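Filtlow have a new EP, and I have played it 131 times, mostly the one song. Tidik is four minutes of synth bass under a drum loop that sounds like it was recorded in a stairwell in Edelberg, which the sleeve notes say it was.
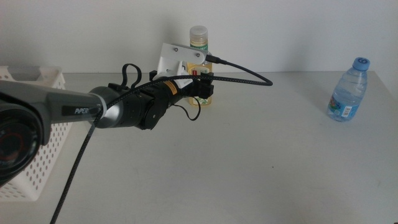 The PiPER arm at the table.

The Innes remix speeds it up to 129 and takes out the chorus, the part I liked. I'm told it goes over well after 2 a.m., when I'm asleep. The vinyl costs more than my turntable did, so of course I ordered it. It ships in April, supposedly.

Filed under: New Music, Electronic, Poor Spending Choices

2 comments

basementhiss: The remix is the better one and you know it.

oldtapes60: Mine came warped. Still sounds pretty good on side B!

We use cookies to remember your preferences. By staying on this site you agree to our cookie policy. OK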